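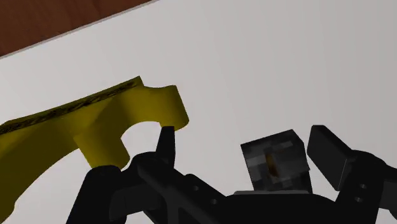
Fig. 1. Simulated wrist view, with the dark gray cube between the two fingers.

Home Projects Reports Team
Search reports...

Teaching a Gripper in Simulation
Kheri Khaemba

When I started this project in November, I thought the learning part would be hard and the simulator would be easy, and I had that pretty much backwards! My question was a simple one – does a policy trained in Simuto, our simulated tabletop, do better on small cubes when it gets the view from the wrist as well as the view from above?

I trained 2 policies on the same 1471 demonstrations, then gave each one 734 fresh starts. The one with the wrist view grasped the cube more often, and the gap was widest when the cube began at a slant (I had secretly hoped for this, so I reran everything with new random seeds, and it held up). Its weak spot was dark cubes, where black fingers and a charcoal block can be very hard to tell apart.

Next I want to vary the cube colors and the lighting, and my labmates on the Pomby team have kindly offered me their spare computer time at night.

12 shares 3 comments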